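1/ Bon. Deux semaines que je compare des pinces et des caméras de poignet sur le banc à deux bras, et je lis toujours les mêmes fiches produit. Petit fil pour ceux qui ont un budget à défendre en juillet.

2/ Les candidats : les doigts Jitex, fins et pointus, et les Fivetti, plus larges, vendus 288 euros la paire. Côté contrôleur, Zovdale contre Khattak. Tout le monde promet la « manipulation fine des textiles ». On va voir.

3/ Ma tâche : une pochette en tissu blanc à fermeture éclair, une éponge jaune à mettre dedans. Un enfant de quatre ans y arrive en mangeant une compote.

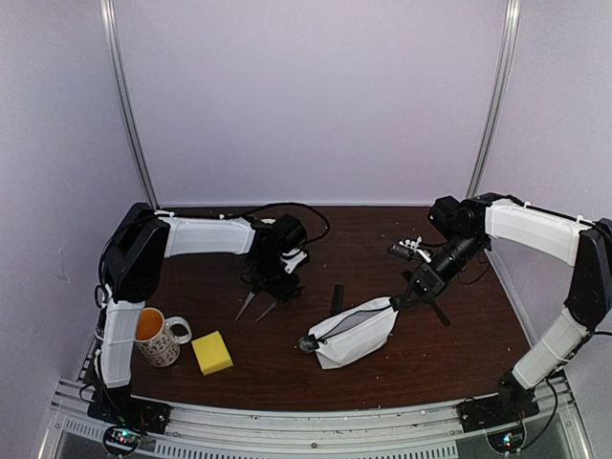 4/ Le tissu, c'est là que les démos commerciales se taisent. On vous montre des cubes, des cubes, parfois un gobelet. Une pochette molle change de forme dès qu'on la touche, et l'estimation de pose de Zovdale n'aime pas ça du tout.

5/ Sur 400 essais, 201 réussites avec le réglage d'usine. Une pièce de monnaie fait pareil et ne demande pas de licence annuelle.

6/ Pour les objets rigides, rien à redire ou presque. Des ciseaux à poignées noires, ça se pince, ça se tient. Mais je n'ai pas besoin de deux bras et d'un contrôleur à 2 417 euros pour tenir des ciseaux. 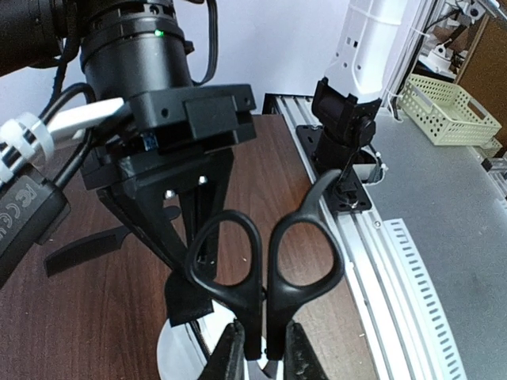 7/ Parlons câbles. Aucune fiche technique n'en dit un mot. J'ai perdu plus d'heures sur le passage des câbles au poignet que sur le choix des doigts - et Khattak facture le faisceau à part, évidemment.

8/ Caméra de poignet ou caméra fixe ? Le vendeur jure que la fixe suffit. De loin, je ne sais pas dire si les dents de la fermeture sont écartées. De près, oui : on voit le jaune de l'éponge entre les deux rangées.
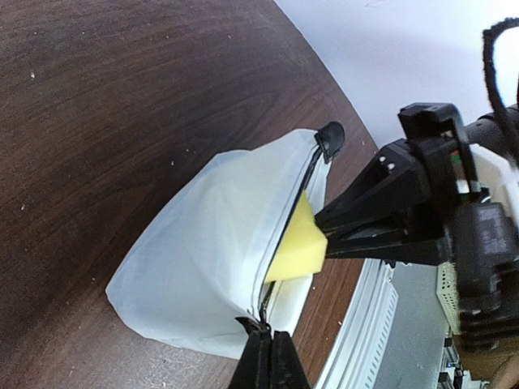
9/ Contrôleurs, verdict provisoire

Khattak est plus lent au démarrage mais ne perd pas la synchro entre les deux bras. Zovdale est joli, l'interface est jolie, les courbes sont jolies. J'ai redémarré trois fois hier avant 10 h.

10/ Et tenir une pochette entrouverte d'un côté pendant que l'autre bras s'occupe de l'éponge, c'est de la coordination. La pince toute seule n'y peut pas grand-chose.

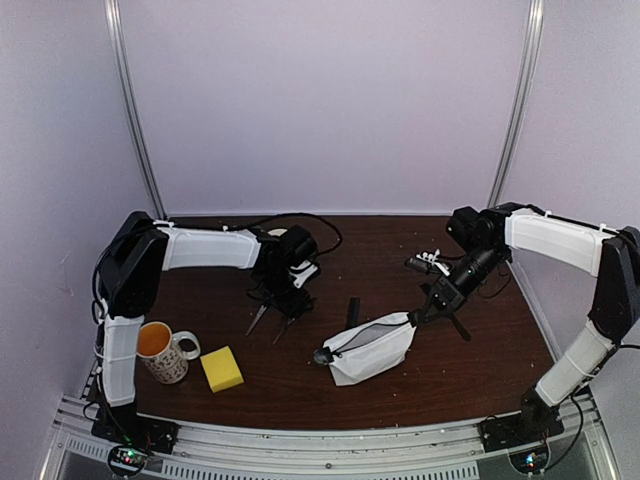 11/ On me demande pourquoi je laisse un mug plein sur le plateau. Parce que chez les clients il y aura des mugs. Si votre planificateur a besoin d'une table nue, écrivez-le sur la boîte.

12/ Je garde les Jitex pour l'instant, sans enthousiasme. Les Fivetti repartent. Si quelqu'un a de vrais chiffres sur du tissu, avec les échecs dedans, je prends. Les vidéos accélérées huit fois, non merci.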